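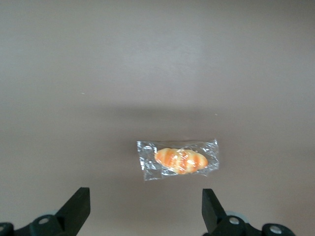
Fig. 2. Table top, smooth finish, taupe.

We use cookies to remember your language and region. Accept | Settings

Brumilico table: care and first use
Last updated: Aug 9, 2024

4. Preparing the table top

Read this section before you put anything on the table. It applies to all Brumilico tops, whatever the leg set.

4.1 First clean

1. Peel off the protective film, starting from a corner. Pull it back low and flat.
2. Mix a few drops of washing-up liquid into 1000 ml of lukewarm water.
3. Wring out a soft cloth well and wipe the whole top, including the edges.
4. Wipe again with clean water.
5. Dry with a second cloth. Do not leave it to dry by itself, as this can leave marks.

Note: Small specks of dust show up more on a plain top when the light comes from overhead. Wipe them off with a dry cloth. Do not scrape them.

4.2 Levelling

1. Move the table to its final place. Lift it with two people. Do not drag it.
2. Press on each corner in turn. If the table rocks, find the short leg.
3. Turn the foot on that leg anticlockwise until it touches the floor.
4. Tighten the lock nut by hand.

Caution: Do not unscrew a foot past the red line on its thread. The leg may give way under load.

4.3 Everyday use

Use a mat under hot pans, teapots and irons. Mop up coffee, wine and beetroot straight away. Lamps and pots with rough bases need felt pads underneath.

Do not use scouring powder, bleach, wire wool or furniture polish. Polish builds up in patches and is hard to remove. For greasy marks, repeat steps 2 to 5 of the first clean.

Caution: Do not sit or stand on the table. Keep it at least 200 mm away from heaters.

4.4 After the first month

Check the leg bolts and tighten any that have worked loose. A table put together in August should be checked in September. Use the key supplied and stop when the bolt is firm.

Related items
Sulska bench: fitting the seat
Vovadeo extension leaf
Paul stacking stool: spare feet
Ordering replacement bolts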